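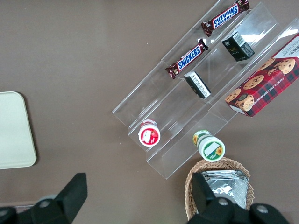
Photo: Neelam Sisodia

Fosville football: a first look at the fall

Well, friends, it has been a long and quiet spring without a game to argue over, and I have missed all of you in the bleachers more than I can say. Coach Nishad was kind enough to spend a good part of an evening on the phone with me, and I came away feeling more hopeful than I have in weeks (my husband says I was humming while I did the dishes!).

The big question is the running game. Fosville gained 106 yards on the ground in the opener against Plinis last year and then seemed to forget how for a month. Coach thinks the line simply got tired, and he has the players doing their conditioning at home -- hill sprints, push-ups, whatever the backyard allows. He would like to start small group workouts in June if the school gives its okay, but he wouldn't promise me a date and I didn't push him.

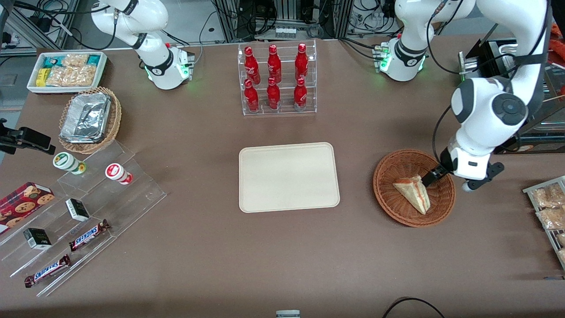 Sandwich in a wicker basket, with candy bars in the first photo.

On defense I'm less worried. Both safeties are back, and so is most of the front seven that held Grerkari to 212 total yards on that miserable rainy night when my umbrella turned inside out. The kicking is wide open, and if you have a soccer player at home with a strong leg, Coach would love to hear from you.

Season tickets will go on sale once the schedule is set. Those of you who held seats last fall will keep them, so please don't fret if you haven't had a letter yet. I'll have more on the quarterbacks next time, as there are three of them and Coach had plenty to say about each one.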